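Tabletop cells > Maintenance > Two-arm cell, do you really re-zero every morning?

odette_c
The Drakska guide we were handed with our cell wants a full re-zero of both arms and a check of both wrist cameras every morning. It eats 32 minutes before anything moves. I've kept a log since we set up, and after 979 runs I can't find one correction that was big enough to matter. The job is opening a lidded plastic box next to a wire basket, so there's plenty of slack in it.

I suspect the schedule was written for a different cell and pasted into ours. Before I cut it to once a week, does anybody have numbers that say I shouldn't? Numbers please, I've had enough "best practice" from the Grusano people.
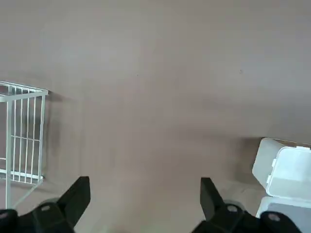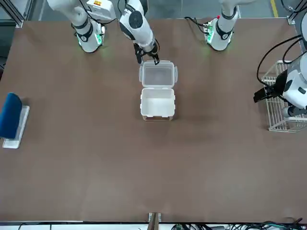
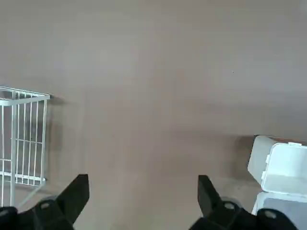
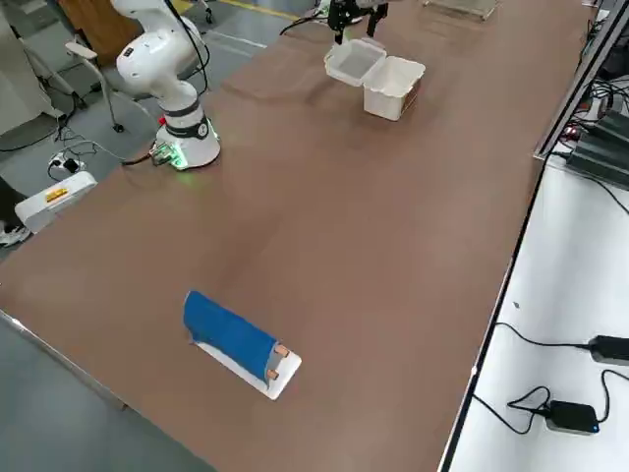

1 and 3 are from wrist cameras, 2 and 4 from fixed cameras.

zoubi_a
Weekly is fine for the arms. I wouldn't drop the camera check. Your fingertips show up along the bottom of both wrist views, so use them as the reference. Save one good still per arm with the gripper fully open, then lay today's over it. If the tips don't land in the same spot, either the camera or the finger has moved. Takes a minute and you can skip the printed target.

fouad_azar
That overlay trick can't tell you which of the two has moved. You'll see an offset, blame the camera, adjust it, and now you've tuned the camera to a loose finger. Check the finger screws first, with a proper driver and a paint mark across each head. I don't see paint marks on the ones in 1 and 3.

odette_c
No marks, correct. Has anybody here had one of those screws back out? I've read the claim plenty of times and never seen one.

fouad_azar
Yes. Twice in 200 hours on ours, same finger both times.

zoubi_a
Same finger twice sounds like a bad thread to me, Fouad. I wouldn't build a schedule on that.

Impi H
I'd worry about the cables before any of this. Look at the one looping down around the elbow in 4. Put the arm through its whole range slowly and watch that loop. If it pulls tight anywhere, you get a joint that reads fine at rest and drops out in the middle of a move, and no amount of re-zeroing will find that. Same for the power supplies on the white surface at the right. I'd fix them down and label both ends of every cord.

odette_c
The arm cable has enough slack, I ran it through on Tuesday. The supplies, fair point. I'm not convinced labels prevent anything but they're cheap.

hsabbagh
They prevented me from pulling the wrong one, for what it's worth.

On the original question: 979 runs with no big correction doesn't mean much if you corrected every morning. You never let it drift. Of course the log looks flat.

odette_c
Hm. OK, that one I can't argue with. What would you do, just stop?

hsabbagh
Stop correcting, keep measuring. Write down the offset each morning and leave it alone. Start everything from the same pose, lid shut, basket in the same place. We did 58 mornings like that on the Pello cell and one arm wandered a little and then stayed put. Mine isn't yours, so don't take my result either.

fouad_azar
And mark the screws.

odette_c
Fine, I'll mark the screws. Measuring only, starting tomorrow. I'll post the log when there's enough of it to be worth fighting over.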